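February, late, and I should be asleep

Home from the club a little after ten with my scarf still damp from the walk and the heel of a loaf in my coat pocket, because I never did get around to eating a proper supper. I told myself I would write in here every club night this term and I have already missed a few, so tonight I am making up for it, and if my handwriting slides off the lines toward the bottom, so be it.

We meet in the upstairs room at Sunwood, the one with the radiator that knocks. I joined in the fall thinking I would learn a bit of programming and be home by eight, and look at me now. I am the oldest in the group by a good stretch and the slowest typist, and they have been so kind to me about it. One of the youngsters even made me a sheet with all the keyboard shortcuts in big print, which I have taped to the inside of my notebook cover, and which I still manage not to look at when I need it most.

The big thing this term is the Pangaribuan round, which is what everyone calls the simulated kitchen contest, and we have put ourselves down for it under the team name Dirkier (I voted for something gentler, and lost). Everything happens inside the computer. You are given a kitchen and a robot with two arms and a list of chores, and you have to teach it to do them by steering it through the motions yourself, over and over, until there is enough good material for it to learn from. We need 400 good runs by the end of the term. I had thought that sounded like a silly, made-up sort of number, but I have been assured it is the rule, and so on we go. As of tonight we have 58. When I wrote that on the whiteboard somebody cheered, and I went quite pink.

Our chore at the moment is the water bottle. You bring the gripper over to it, get the fingers around it, and lift, and you would think a person who has been picking up bottles all her life could manage that. My trouble is the angle. The bottle is lying on its side, slantwise to everything, and my instinct is to come straight at it, whereas what you want is to turn the wrist first and keep turning until it feels like too much. I spent most of the first hour practicing nothing but the turn. I saved a couple of views from tonight and printed them on the club printer, nice and small, so I could paste them in.

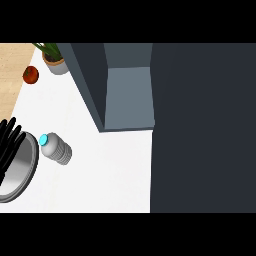 Gripper near the bowl, and the bottle lying on the counter.

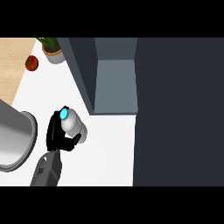
I do get fond of the things we work with, which must be my age. I have started saying good evening to the tomato when the program loads – quietly, under the noise of the radiator – and I worry about that plant as if it might want watering. It is ridiculous to feel protective of a houseplant that lives in a computer when the real one on my own windowsill has been looking so sorry for itself since Christmas. I have just been and given it a drink. There.

The others went through my runs with me afterward, and they were fair. Two of them had to be thrown out. In the first I had dithered so long before closing the fingers that the robot would only have learned to dither, and in the second I let go of the controls to turn a page in my notebook, and there is a long stretch of nothing whatsoever. I minded more than I let on. Then the quiet boy who sits by the window said that he had thrown out nine of his own last time, and he pushed the tin of ginger cookies along the table to me, and I felt a good deal better.

There was a bit of a discussion, too, about Driria, the software we use for playing the runs back. Half the room would like to move to something newer and faster, and the other half (my half) have only just learned where everything is. I said my piece, and I think I went on too long, as I do, but nobody sighed out loud. We settled on keeping it until the round is over and then having the argument again with fresh heads. I shall bring cake to that one.

Things to remember for next time. Wrist before reach. Ask how to slow the arm down, as there is a setting and I was too proud to ask for it tonight. Take the reading glasses, the good pair and not the pair from the kitchen drawer. Find out whether we are each meant to do the same number of runs, or whether the quick ones can carry the rest of us a little.

I walked home the long way, by the canal, and the whole time my right hand was turning over inside my glove, practicing. I did it again just now reaching for the tea, and slopped some on the blanket. I really must go to bed. The alarm is set for half past six and there is the bread to start before work.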